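Jornada abierta Dillby – registros de la demostración de fontanería bimanual
LÉEME del conjunto de datos, versión 2

Resumen

El conjunto reúne los registros tomados durante la jornada abierta del laboratorio Dillby, celebrada un miércoles de junio. La demostración consistió en manipulación de piezas de fontanería con dos brazos teleoperados. Contiene 313 episodios, de los cuales 271 pasaron la revisión manual y forman la partición principal. Los restantes se distribuyen aparte, sin etiquetas de resultado.

La responsable del conjunto es Yaqin Yan. Las consultas sobre formato o licencia se dirigen a ella a través del gestor de incidencias del repositorio.

Contexto de la jornada

Los visitantes entraron por turnos. En cada turno un operador del laboratorio ejecutó una secuencia preparada y después cedió los mandos a quien quisiera probar. Los episodios de operador y los de visitante llevan valores distintos en el campo «origen», y conviene no mezclarlos al entrenar: las trayectorias de visitante son más largas, con pausas y correcciones frecuentes.

El guion de la demostración se divide en 4 tareas:

T1. Aproximación a una unión de tubería y colocación de los dedos a ambos lados del racor.
T2. Retirada de un paño apoyado sobre los tubos.
T3. Agarre y presentación de un grifo cromado.
T4. Traslado de una pieza pequeña a la bandeja de compartimentos.

T1 es la tarea con más episodios. El racor tiene una derivación lateral con extremo roscado, y el operador debe situar la pinza sin apoyar peso en el tubo vertical. Las cámaras de muñeca son la fuente principal para esta fase.

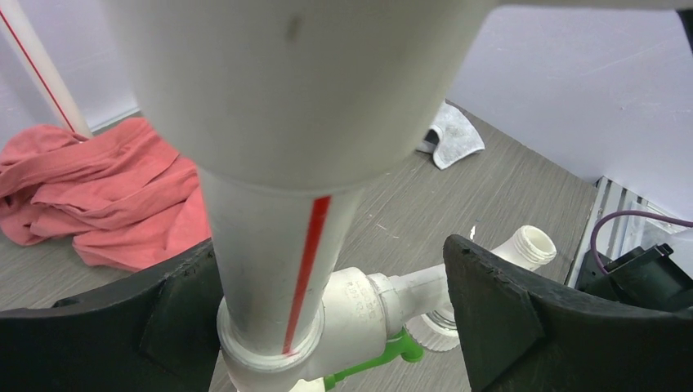

El criterio de éxito de T1 es geométrico: los dos dedos deben quedar enfrentados respecto al eje del racor al cerrar el episodio. No se exige fuerza mínima de cierre. Los casos dudosos se resolvieron con el vídeo de la cámara fija, y si tampoco así quedaba claro, el episodio se excluyó de la partición principal.

Puesto de trabajo

Los dos brazos van montados en una misma base negra, a lo largo del borde frontal de un recinto de suelo gris y paredes lavanda claro. La estructura de tubos blancos ocupa la zona central del fondo y la bandeja naranja queda a la izquierda, vista desde la cámara fija. La posición de los objetos sueltos varía entre episodios – no se usaron plantillas ni marcas en el suelo.

El control de los brazos corre sobre Stunon. La sincronización de las cámaras se hizo con Genden, que escribe una marca de tiempo común en cada fotograma. Los desfases residuales se han dejado sin corregir y figuran en el fichero de calibración de cada sesión.
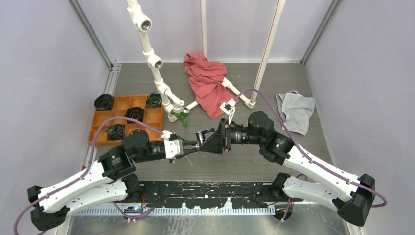

Estructura de los ficheros

episodios/ – un directorio por episodio, con vídeo de las cámaras de muñeca, vídeo de la cámara fija y estados articulares
calibracion/ – parámetros intrínsecos y extrínsecos por sesión
etiquetas.csv – tarea, origen, resultado y observaciones
excluidos/ – episodios fuera de la partición principal

Los estados articulares incluyen posición y velocidad. No se registró par. La apertura de cada pinza se guarda normalizada entre cero y uno, con el uno en apertura máxima.

Las etiquetas se redactaron en Suvarna y se exportaron a texto plano. El campo «observaciones» es libre y conserva las abreviaturas de los anotadores. No se ha normalizado.

Notas sobre T3

El grifo cromado produce reflejos especulares intensos y devuelve parte del entorno. Los métodos de segmentación por color fallan en esta tarea con más frecuencia que en las demás. Se recomienda revisar las máscaras a mano antes de usarlas como referencia. 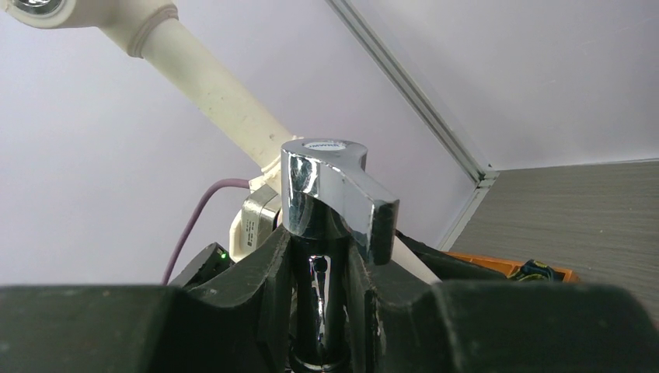 T3, cámara de muñeca: grifo cromado entre los dedos de la pinza, con el segundo brazo al fondo.

Limitaciones conocidas

– Las cámaras de muñeca pierden nitidez en los objetos muy próximos.
– Los dedos de la pinza ocultan parte de la pieza en muchos fotogramas de T1 y T3. No se proporciona máscara de oclusión.
– Todos los episodios proceden de un solo puesto y de una sola jornada. El conjunto no sirve para medir generalización a otros entornos.
– Los episodios de visitante no identifican a la persona. No es posible agruparlos por usuario.

Cambios respecto a la versión 1

Se han corregido los extremos de episodio en T2, que incluían el retorno de los brazos a reposo. Se ha añadido el campo «origen». Los nombres de directorio no cambian, de modo que los cargadores escritos para la versión anterior siguen funcionando si ignoran las columnas nuevas.

Licencia

Uso docente y de investigación, con mención del laboratorio Dillby. Para otros usos, abrir una incidencia con la etiqueta «licencia».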